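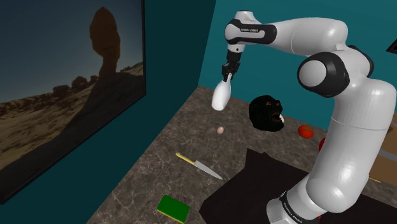
Núm. 36 · pág. 8

Se buscan voces para el coro de Guvcombe

¿Cantas en la ducha, en el coche o mientras pelas patatas? Pues vente con nosotros, que en mayo empezamos a preparar el repertorio de otoño y nos faltan sobre todo tenores y algún bajo —las sopranos, benditas sean, nunca faltan—. No hace falta saber solfeo: Trudy Gilchrist, nuestra directora, enseña cada voz de oído y con muchísima paciencia. Ensayamos a las 19:30 en la sala Hanrahan, y la cuota es de 82 euros al año. Para apuntarte, pregunta allí mismo por Gearóid Cronin antes del ensayo.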